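# Gultcombe wrist-tracker comparison

Hello, and thanks for stopping by! This folder holds the desk-task recordings we made to compare two wrist tracker mounts before choosing one to drive the Borkberg arm. Josefina Daza ran the sessions, and Cornel Rusu wrote the sync script (be kind to it — it's older than it looks).

- `mount_a/` — 600 clips
- `mount_b/` — 200 clips, fewer than we wanted
- `notes.md` — cable snags, lost tags, general grumbling

Please read the notes before you trust any wrist rotation in `mount_b`. Clips with both hands low over paper are the ones we keep going back to, and we'd love to hear how your own tracker copes with them. 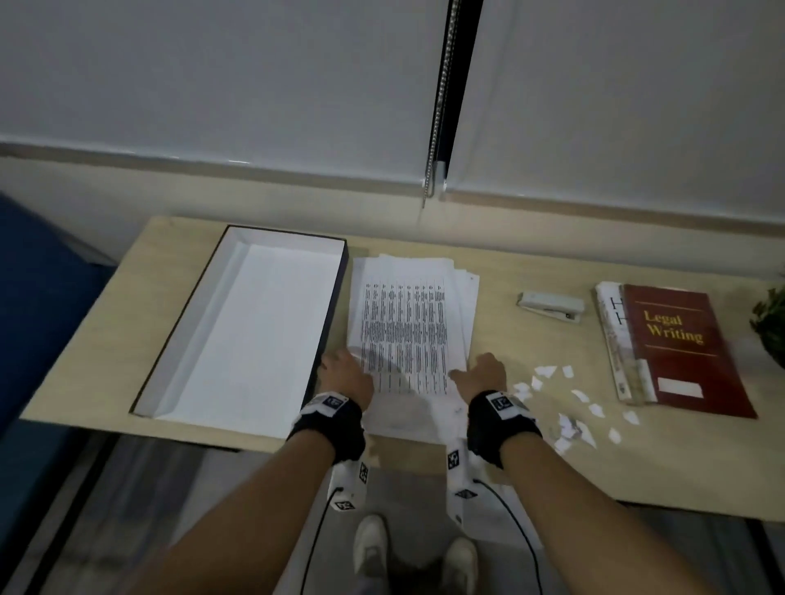 *Paper-stack task, both wrists tagged, cables running down from the trackers.*

Questions go to Josefina. Last updated April 26, 2020.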